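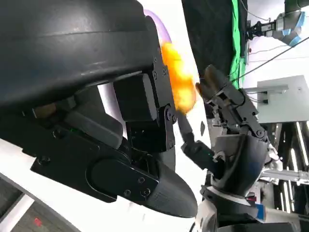
Stummont Repair Evenings: progress report to the Karam Fund, April 14, 2024

The repair evenings have had a very good winter, and we are delighted to be writing to you at the halfway point of the grant. We have held seven sessions at the Silo, and 38 items have gone home working again, mostly lamps, toasters, radios and one much-loved sewing machine. People now arrive before the doors open! The skills we teach are small ones, and screws come first: small round heads like those in the photo are easy to spoil with the wrong driver, so every beginner spends the first half hour at the screw board before touching a real repair. It sounds dull and they love it.

Tools and room

Your grant paid for two workbenches, a proper set of drivers and a soldering station with its own fan. The benches came from Florker and needed their feet trimming to stand level on the old Silo floor. We have also put up hooks for the extension leads, which used to lie all over the place. The lighting at the back is still poor. We asked for a quote to improve it and it came in higher than we had allowed for, so for now we are using clip-on lamps (three of them repaired at our own sessions, which pleased everybody).

Learning

The beginners' course has 23 people on it, against a target of 30. Evening buses are the main difficulty - several people from the far side of Stummont told us they could come if we finished earlier. From the next block we will start and end half an hour sooner and see how that goes. The sewing table has been the surprise of the year, with zips the most popular request by far.

Money

Spending is in line with the plan, apart from spare parts. Fuses and plugs cost very little, but heating elements add up quickly, and we would like to move what is left in the printing line across to cover them. Please let us know if you are happy with that.

Next steps

We will run the shorter evenings through to the summer break and open the second course in September. Bicycle repairs will start then too, provided we can fit a stand by the side door.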